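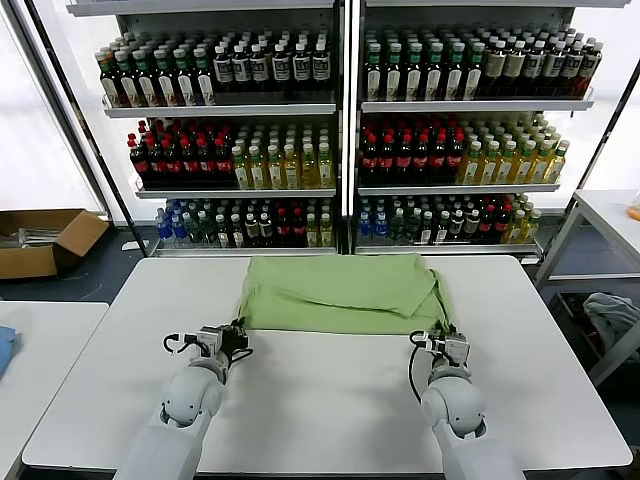 A reader in Pelau writes that folding a cloth into thirds is a waste of everyone's time, and that a cloth in a drawer has never once complained about its corners. We got 3 letters after the last issue's folding column and this was the kind one.

Our position at the Uninar Laundry Letter hasn't moved. Smooth it flat on a table, bring the near corners up to the far ones, and press the crease with the side of your hand. Green, blue or gray, they all go the same way. If a corner flips over, you may fix it or you may look out the window for a bit. We've done both.

The reader also asks if we iron ours. Please. The May issue takes on fitted sheets, so send your grievances early and keep them under 116 words.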